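Skoltholm Slip-On Lens Hood, 1403 Series

Sold by: Rikham Photo Supply
Item no.: 1038
Condition: New
Fits: most lenses with a 77 mm or 82 mm front

We don't get very excited about lens hoods at this shop, and the box this one comes in didn't help. "Total glare control" is printed on two sides of it. No hood does that. A hood keeps stray light from hitting the front glass at an angle. If the sun or a lamp is in your shot, you will get flare with this hood on, same as you would without it.

What you get for your money is a soft silicone hood that folds flat and stretches over the lens barrel. There is no thread and no bayonet, so you can move it from lens to lens. It weighs next to nothing. Skoltholm says it "locks" in place. It grips, and on a ribbed barrel it grips well. On a smooth metal barrel Orhun Oral, who runs our rental desk, could turn it with one finger.
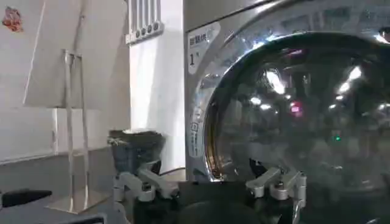 The other claim we'd take with some salt is the one about shooting through windows. Pressed flat against the glass, the hood does cut room reflections, and we would buy it for that alone. Tilt the camera more than about 30 degrees and a gap opens up, whatever the leaflet says. The Magalhães hood is wider and handles a tilt better, but it costs more and takes up half a bag.

Wide-angle users should be careful. On anything wider than 24 mm we saw dark corners until the hood was folded back one step, and by then it isn't shading much.

Silicone picks up lint. Wash it in plain water and let it air dry. Skip the Urkorow cleaning spray sold alongside it, as soap and water do the same job.

In the box: hood, cloth pouch, leaflet in 9 languages
Color: black only
Warranty: one year from the maker, splits along the fold not covered

Returns go to Catarina Mendes at the service counter. Please send the pouch back too.

Page last updated December 2024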